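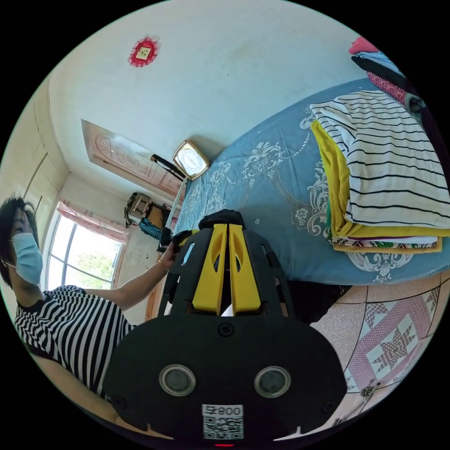
문의 번호 1129
제목: 개어 놓은 옷이 자꾸 무너집니다
분류: 침실 > 의류 정리
접수일: 2025년 6월 20일
상태: 처리 중 (세 번째로 다시 열림)

증상
침대 위에서 옷을 개어 쌓으면 어느 높이부터 탑이 기울기 시작합니다. 줄무늬 티셔츠까지는 얌전합니다. 그 위에 뭐라도 하나 올리면 피사가 됩니다. Feltora 정리 가이드에 나온 대로 했는데, 가이드 사진 속 옷들은 전부 같은 회색에 같은 두께더군요. 저희 집에는 그런 옷이 없습니다.

환경
- 작업대: 침대. 파란 바탕에 흰 꽃무늬 시트
- 서랍장: Drandley 4단, 맨 아래 칸은 안 열린 지 오래됨
- 옷: 티셔츠, 무늬 있는 천, 정체불명의 분홍색

1차 답변 (Zeltholm 살림 상담실)
안녕하세요, 고객님. 옷을 한 번 껐다 켜 보라는 말씀은 드리지 않겠습니다. 매트리스가 푹신하면 바닥이 기울어 더미도 따라 기웁니다. 딱딱한 판을 깔고 다시 쌓아 보시겠어요?

고객 회신
큰 쟁반을 깔았습니다. 이제 쟁반째로 기웁니다. 품위는 조금 생겼습니다.

2차 답변
쌓는 순서를 여쭙겠습니다. 얇고 미끄러운 옷이 아래에 있으면 위에서 누를 때마다 밀려납니다. 두꺼운 것을 맨 밑에 두시고, 접힌 쪽을 번갈아 놓아 주세요. 한쪽으로만 맞추면 접힌 쪽이 두꺼워져서 결국 그쪽이 올라갑니다.

고객 회신
접힌 쪽을 번갈아 놓으니 티셔츠는 해결됐습니다. 감사합니다. 다만 검은 옷이 새로운 문제로 떠올랐습니다. 눕혀 놓으면 가운데가 산처럼 솟습니다. 손바닥으로 누르면 내려갔다가, 제가 다른 옷을 집으러 간 사이에 다시 일어납니다.

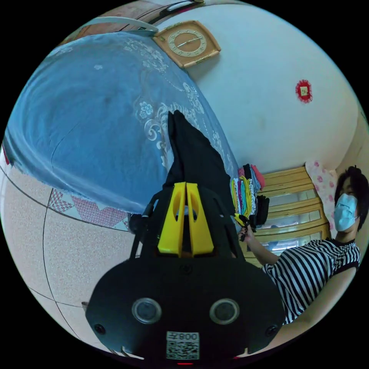
혹시 몰라 세 가지를 시험했습니다.
1) 반으로 접기: 솟음
2) 삼등분으로 접기: 솟음, 더 자신 있게
3) 돌돌 말기: 솟지는 않는데 침대에서 굴러떨어짐

3차 답변
마는 쪽이 가능성이 있어 보입니다. 마지막에 밑단을 뒤집어 몸통을 감싸면 풀리지 않습니다. 말아 둔 것은 더미에 올리지 마시고 서랍 앞쪽에 세워서 넣어 주세요. Krishnan 칸막이를 쓰시는 분들은 2칸을 터서 쓰시기도 합니다.

고객 회신
밑단 뒤집기, 됩니다. 서랍에 세우는 것도 됩니다. 분홍색은 펼쳐 봤는데 제 옷이 아니라 가족 쪽으로 이관했습니다. 담당자 배정까지 시간이 걸릴 것 같습니다.

남은 항목
- 침대 구석의 안 갠 옷 더미: 미착수
- Drandley 맨 아래 칸: 별도 문의로 분리
- 쟁반: 주방에서 반납 요청 들어옴

다음 확인은 빨래가 또 마르는 대로 하겠습니다. 그때까지 이 문의는 닫지 말아 주세요.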